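Housekeeping and Room Care Attendants — Bowen House
Two positions, year-round, starting in June

About the job

Bowen House is a residential guest house run by Tilton Lodging. We are hiring two attendants to clean and reset guest rooms and bathrooms between stays. The work is mostly bathrooms, towels, beds and woodwork. You will work inside all day, on your feet, and usually on your own in a room once you have been trained.

Guests here tend to stay a week or more. That means fewer turnovers than a hotel by the highway, but each one takes longer. A full turnover is scheduled at 90 minutes. If a room needs more than that, you call it in and we move the next one back. We would like you to finish the room.

You report to Sioned Prothero, who runs housekeeping. Folke Öberg handles repairs and supplies, and he is who you call about a dripping faucet, a loose hinge or a blown bulb.

What you will do

Bathrooms come first in every room. Strip the used towels and mats and bag them at the door before you spray anything. Wash the shower walls from the top down, rinse, squeegee, then dry with a clean terry towel. The tile is polished and shows every streak once the lights are on, so the drying takes as long as the washing. Check your work from the doorway and again from inside the shower.

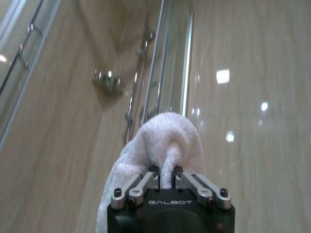
White terry towel in the shower area. The walls are large polished beige tile.

Towels used for drying walls are kept apart from guest towels. They have a blue stitch in one corner and go in the gray bag. Guest towels go in the white bag. Please learn this on your first day. Mixing the bags is the most common reason a load gets sent back.

After the bathroom:

Change the bed, including the mattress pad if the stay was longer than a week.
Dust from high to low, then vacuum.
Wipe switches, remotes, faucets and drawer pulls.
Fold and hang guest towels. Bath towels are folded in thirds lengthwise, then in half over the bar, with the open edge to the wall.
Restock soap, tissue and coffee from the cart.
Fill in the room sheet and leave it in the tray by the linen room.

Bag weights are written on the sheet as well. The laundry is sent out, and we are billed by the pound, so a blank line causes trouble at the end of the month.

Woodwork and doors

The bedrooms and hallways have paneled wood doors with a glossy finish, and the trim around them is the same dark wood. They take more care than a painted door. Dust settles on the ledges of the molding and in the grooves of the casing, and a flat cloth slides right over it. We use a soft brush for the grooves, then a barely damp cloth, then a dry one, always along the grain. Do not use the bathroom spray on wood. It clouds the varnish and Folke has had to refinish two doors already. 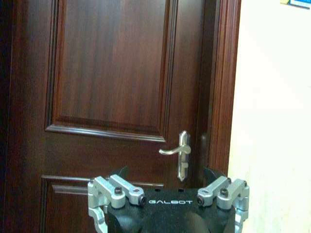

Handles get wiped at every turnover, both sides of the door, along with the plate behind them. Spray the cloth and not the handle. Cleaner that runs into the keyhole gums up the lock over time. If a lever sags or a key sticks, write it on the room sheet with the room number, even if it was on yesterday's sheet too.

Once a season we do the doors properly, with Promska wood soap and paste wax. This is paid as extra hours and you can say no to it. Most people find it a nice change from bathrooms.

Hours and pay

Both positions are 32 hours a week. The shift runs from 9:00 a.m. to 5:30 p.m. with a paid half-hour lunch, four shifts a week. Shifts include some weekends — the schedule is posted two weeks ahead and you can swap with the other attendants as long as Sioned knows.

Pay is by the hour, every two weeks, by direct deposit. The rate depends on experience and we will give it to you in writing before the trial shift. There is a $1,000 payment after your first full year. You also get paid sick time from your first day and paid vacation after six months.

We provide shirts, gloves, an apron and all cleaning supplies. You need your own closed shoes with a non-slip sole. We pay back up to $90 a year toward shoes with a receipt.

What we are looking for

You do not need hotel experience. Home cleaning, nursing home work, kitchen work or looking after your own relatives all count, so put them on the application. We do need people who:

Can lift a 30-pound laundry bag and carry it down one flight of stairs. There is an elevator but it is small and guests have priority.
Can bend, kneel and reach for most of a shift.
Can read the room sheet and product labels in English and write short notes.
Are comfortable working around other people's belongings. During longer stays we clean with the guest's things in the room, and nothing gets moved without being put back.
Will ask when they are not sure what a surface is made of.

If you have asthma or a skin condition that reacts to cleaning products, tell us when you apply. We can show you the list of what we use. The main bathroom cleaner is Cotard, unscented, and there is a substitute for people who cannot use it.

A background check is required before you are given keys. We pay for it.

Training

The first two weeks are paid training at the full rate. In the first week you work alongside Arwel Gittins, doing bathrooms only. In the second week you add beds and woodwork, and by the end of it you should be able to turn over a room alone. Some people need a third week and that is fine.

Arwel will check your first rooms with you, and after that Sioned looks at one room per shift. She leaves notes on the sheet. They are short and they can sound blunt on paper, so ask her in person if one bothers you.

How to apply

Pick up an application at the front desk any day between 8 a.m. and 6 p.m., or call extension 351 and ask for Senan Duggan. He can also take your details over the phone if that is easier. A resume is fine but not required. Please include the names of two people we can call who have seen you work. They do not have to be former bosses.

We will call everyone who applies, whether or not we can offer an interview. Interviews last half an hour and are with Sioned and Rhodri Bevan, the house manager. If it goes well on both sides, the next step is a paid trial shift of four hours, in which you clean one bathroom and one bedroom with Arwel. Wear clothes you can work in and bring your shoes.

Parking is behind the building. Staff spaces are the ones along the fence. The bus stops across the street, and the first one in the morning gets here in time for the shift.

Applications stay open until both positions are filled. If you applied last year and were not hired, you are welcome to apply again. Tell Senan and he will pull your old form so you do not have to fill out a new one.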